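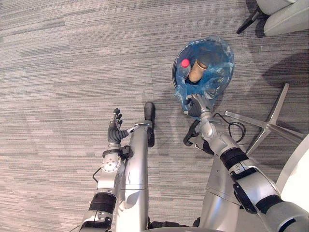
Stullow office building will sort its waste from August

22 Nov 2024

The people who work in the Bollmont building in Stullow will soon have to think a little more before they throw something away. The building's manager, Musent, told tenants this week that mixed waste will end next August. After this date, bottles, paper cups and food must go to separate collection points on each floor.

The Bollmont has 17 companies as tenants and 900 people have a key card for it. Until now all the waste from the offices and the shared lounges went together into one container behind the building. The city of Stullow has raised the price for mixed waste two times, and Musent says that the old way became too expensive.

"We looked at the bills and we looked into the bags," said Esmaeil Farahani, who manages the building for Musent. "Very much of what we pay to burn is bottles and cups. These are clean things, they can be used again."

In the new plan, each of the five floors will get one sorting station near the elevators. Small wastebaskets under the desks will be taken away step by step, starting on the top floor. The shared lounges will keep a wastebasket for the time being, but Musent wants to replace these too when the stations are working well.
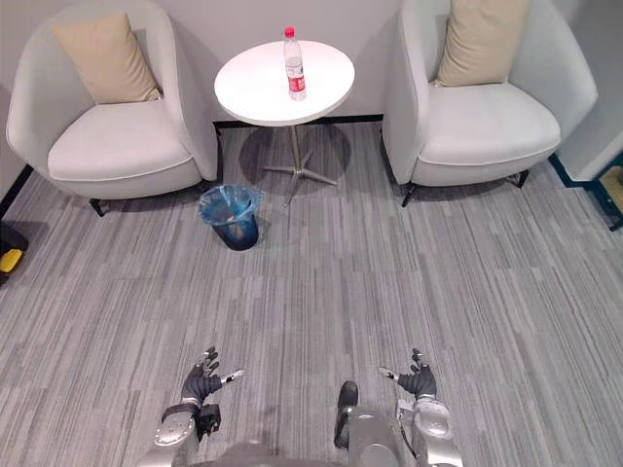
White armchairs and a small round table in a carpeted lounge.

Not all tenants are happy with this. Azimi, a translation company on the third floor, has sent a letter to Musent in which it asks to keep the baskets at the desks. The company writes that its employees often work late and do not want to walk along the whole corridor with a banana peel. It also asks who will clean the stations in the evening, as the cleaning staff finish before many of the translators go home.

Farahani said he has read the letter and will answer it before the end of the year. He does not plan to change the date. He can imagine a second, smaller station at the far end of the third floor, where the corridor is longest.

Paper cups are a special question. Many of them have a thin layer of plastic inside, and the recycling plant that serves Stullow does not take them together with normal paper. They will have their own tube at the station, where the cups can be put one inside the other. The coffee bar on the ground floor will also give a lower price to guests who bring their own mug.

Musent has ordered 123 signs with simple drawings for the stations, the kitchens and the meeting rooms. They have very few words on them, so that visitors who don't read English well can also follow them. The first signs will go up on the top floor, together with the first station.

Tenants can send their questions to the building office on the ground floor. An information hour with the waste company is also planned, and the time will be put on the notice board by the main entrance.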